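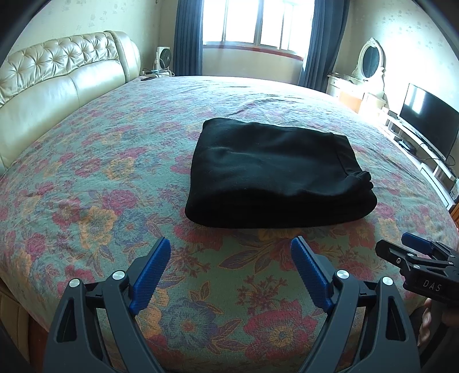

4.2 Attendance and the branch meeting

Figure 3. A folded garment on a floral bedspread.

The housekeeping branch at Sultero had 180 members on paper when we began, and a quorum of five. It met the quorum twice in the first year, once by waiting for a steward to come back from the car park. Officers put this down to apathy, a word that appears in the minutes more often than any member's name.

Interviews gave a duller account. Meetings were held at 4 p.m., when the late shift had begun and the early shift had gone home. Veronika Major, then branch secretary, had raised the clash in March and was told the time was traditional. Nobody we spoke to could say whose tradition it was.

The merger with the Trinari branch changed the arithmetic and very little else. A joint body of 4,000 members inherited both rulebooks, which disagreed on how to call a vote, and so for two rounds of pay talks no vote was called. Levente Takács, who bargained for the laundry grades, described the period as "peaceful".

Turnout rose only after members at the Gratano site began meeting in their own break room, without an agenda and strictly speaking without permission. The regional office first objected, then sent biscuits. We treat the biscuits as recognition – informal, but on the record (see Szénási, section 2).

Contact the authors | Copyright the authors, all rights reserved | Back to top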